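Planning an Automation Purchase
Session 4 handout – Simulate first, spend second
Tutor: Dorin Nistor

Buying a robot arm is great fun, and the most enjoyable part of the budget costs very little. Before you ask Viltis or anyone else for a quote, build your task in simulation. For our Aketley exercise the task is as plain as can be: one ball, one mesh container, one arm on a table.

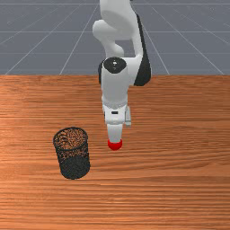
Start with reach. The price of an arm climbs quickly with its length, so work out the furthest point your job needs and write it down before you open a catalogue. Then do the same for payload, and remember that the gripper counts towards it!

Next comes clearance. Wernby budgeted for the arm and forgot the stand, then paid for it out of the training money. Try your container at different heights and positions while changes are still free.
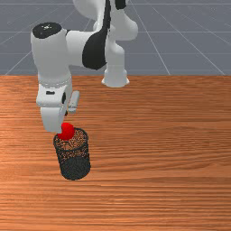 Fig. 2. Ball at the rim of the mesh container, gripper finger just above it.

A rim is a lovely test case – small errors in position show up there first. Run the task up to 100 times, log every miss, and let the log decide whether you need a better gripper or simply a wider container.
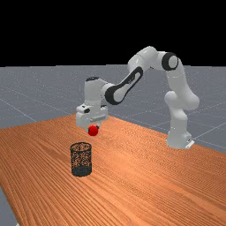
Budget lines to fill in

Arm and controller
Gripper and spare fingers
Table or stand
Guarding and safety review
Training: 18 hours for the Filip project
Contingency: 8 per cent

Bring your draft to the next session.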